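Ticket 236: Maple play board, seam in the middle catches the blocks
Product: Plusano shape blocks with maple board
Opened by: Emiliano Insaurralde
Handled by: Domingo Cáceres, Trorusetti customer support
Status: Open, waiting for customer
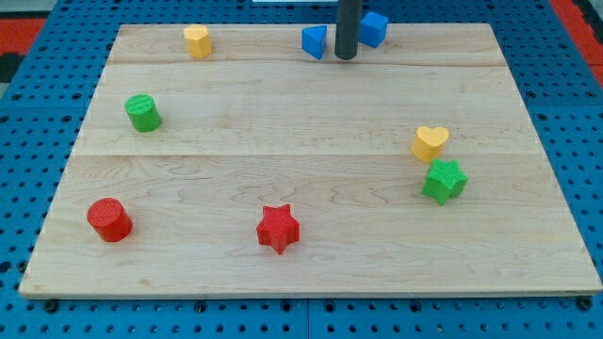
Board with blocks on the blue pegboard top. The middle seam runs between the green cylinder and the yellow heart.

Message from customer

Good morning. I bought the board and the set of blocks in January for the activity room of our small school, Figueroa. The children like it very much, especially the star and the heart. But I have a problem with the board and I would like to know if it is normal or if I must change it.

The board is made of joined planks. There are two seams, one near the far side and one more or less in the middle. The far one gives no trouble. At the middle one I feel a very small step when I pass my fingernail over it. When a child slides a block from the front to the back, the block stops there, and sometimes it falls over. The cylinders stop every time. The star passes if you push it with one point first.

What I tried already:
- I cleaned the seam with a dry brush. There was a little dust, but the step did not change.
- I loosened the two bolts at the front corners and tightened them again by hand. No change.
- I turned the board with the front side to the back. The blocks still stop, only now in the other direction.

I did not sand anything. I was afraid to lose the warranty.

Emiliano Insaurralde

Reply from support

Hello Emiliano,

Thank you for the clear message and for the picture. The difference of color between the planks is normal for maple, and the knots and the darker lines in the front half are normal too. These are not faults. A step that you can feel is another matter, and I want to find out if it comes from the wood or from the mounting.

Please do these checks in this order:

1. Take all the blocks off the board.
2. Put a metal ruler on its edge across the middle seam, first at the left, then at the center, then at the right. Look for light under the ruler.
3. Loosen the front bolts completely, wait one night, and repeat the check with the ruler.
4. Turn the red cylinder over and pass your finger on the bottom. The blocks are 3D-printed and have fine ridges. If there is a sharp lip on the bottom edge, it can catch on a seam that is otherwise good.

Domingo Cáceres

Message from customer

Hello Domingo. I made the checks. Sorry for the delay, we had a school fair.

At the left there is no light. In the center a little, and at the right you can see it well. After one night with the bolts loose, the center is closed but the right is the same. So I think the bolts do something, but they are not the whole problem.

The red cylinder has a small lip, as you said. I removed it with a nail file and now this block passes at the left side of the board. The green one was smooth already and it still stops at the right.

Can I use Fultlow wax on the seam, or is it bad for the wood?

Emiliano

Reply from support

Hello Emiliano,

Very good work with the ruler. The right plank has probably moved a little, and the bolts were pulling on it. Please leave them only finger tight for now — no tool.

The wax is fine for the wood, but it will not remove a step, so I would wait with it. You may sand the right part of the seam lightly, along the grain, with 240 paper. I wrote this permission in the ticket and your warranty stays valid. If you prefer not to sand, tell me and I will send a new board. You can keep the blocks.

I leave the ticket open until you decide.

Domingo Cáceres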